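Dokard / tray-sets / README
3 min read · 11 comments · 59 shares

# Tray Sets

Small household objects laid out on a serving tray, by the kitchen sink. Photos plus a plain text note per layout. Started in September by Meinir Jarman, now mostly kept up by Efa Llewellyn and me (Leandro Peñalver).

Still being sorted. Folder names will change again, sorry.

## What's in it

- 300 layouts in the main folder
- 59 in `extras`, mixed quality, notes missing on a lot of them
- `notes.txt`, one line per layout
- `objects.txt`, what we call each thing

Object types so far: soft toys, sponges, plastic toys, stones, a few cups and lids. No food. No glass, no knives.

## How a layout is made

Tray goes on the white counter next to the sink. Angle doesn't matter, straight or crooked both fine. Pick a few things from the box, put them down anywhere inside the rim. Things can lie on their side or back. Touching is ok, stacking isn't.

Write the note right away. Angharad Pumphrey did a whole batch from memory and we had to redo it.

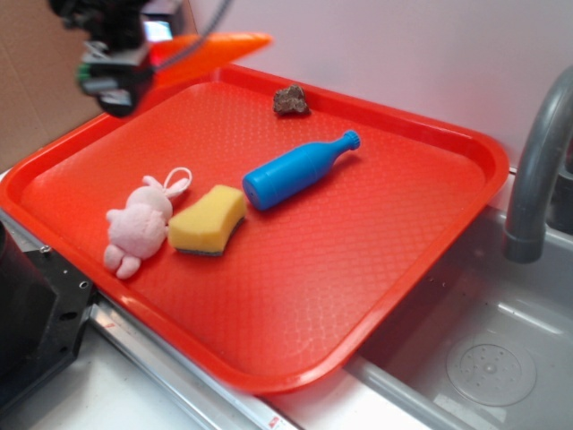
*Red-orange tray: pink rabbit, yellow sponge, blue toy bottle, brown rock.*

## Names we use

Keep these the same or search breaks.

- `rabbit` – pink plush one, small. Not "bunny".
- `sponge` – yellow with the dark scouring layer. Shape goes in the note if you like (peanut, block).
- `bottle_toy` – blue plastic. Real bottles are `bottle`.
- `rock` – the little brown lumpy one. Maximiliano had it as `potato` in the first list, fixed in most places but check.
- `tray_red` – the red-orange tray, textured bottom. Some older notes say `tray_orange`, same tray.

Left and right are as you see them in the photo. "Back" means the far rim.

## Known problems

- Textured tray bottom catches the light, so small shiny spots. Not dirt, don't tag them.
- Shadows under objects vary alot by time of day.
- Rock is easy to miss next to bigger stuff. 11 notes left it out, list is in `fixme.txt`.
- Two spellings of `scourer`. Pick one??

## Using it

Fine for sorting exercises, naming, find-the-object type things. Too small and too much the same kitchen for anything bigger. If you add layouts, put them in `incoming` and Efa will move them over.

## To do

- finish notes for `extras`
- more cups
- merge the Zendeck list once Maximiliano Herrero sends teh new version

Share · Save · 11 comments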